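Ribbing (surface finish)

Ribbing is a pattern of raised parallel ridges formed on the surface of an object, most often to make it easier to hold or turn. It is found on bottle caps, flashlight barrels, tool handles, shoe soles, stair edges and the sides of battery covers. Ribbing differs from knurling, in which a pattern is pressed or cut into metal by a hardened wheel, and from stippling, which uses dots or small bumps in no fixed direction.

Function

A rib resists sliding mainly across its own length. A cap that is twisted therefore has ribs running up and down, while a cover that is pushed open with the thumb has ribs set at a right angle to the push. Ribs placed on a diagonal give some resistance in both directions and are common on handles held at changing angles. The spaces between ribs also give water, oil and dust a place to go, so that the skin or glove stays in contact with the crests.

Soft materials behave differently from hard ones. A rubber rib bends under load and spreads against the surface it touches. A hard plastic rib keeps its shape and instead presses into the fingertip. Tall, narrow ribs feel sharper but wear faster - a known problem on parts that are handled all day.

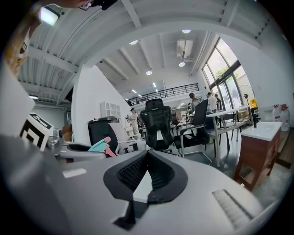 Entry by Toshiko Sugawara
Revised by Anselmo Camargo | Materials and Finishes

Manufacture

On molded parts the ribs are cut into the mold as grooves. Where possible they run in the direction in which the part leaves the mold. Ribs that run across this direction act as undercuts and may need a sliding mold section. The side walls are given a slight taper, called draft, to prevent scuffing during release.

Extruded ribbing, used for mats and stair edging, is made in continuous lengths and can only run lengthwise. Metal ribs may be milled, rolled or cast. Strips of ribbed rubber are also sold separately and glued into a shallow recess, which allows a worn grip to be replaced.

Wear and testing

In a trial at the Bruston works, handle samples with 8 mm rib spacing were put through 3,000 twist cycles with a gloved fixture. Dirceu Fagundes, who reported the results, found that rounded crests lost less height than square ones. The Dravbridge method uses a spacing of 6 mm and adds a soak in soapy water - its results cannot be compared directly with those from Bruston.

See also: Draft (molding); Fluting; Knurling; Stair nosing; Stippling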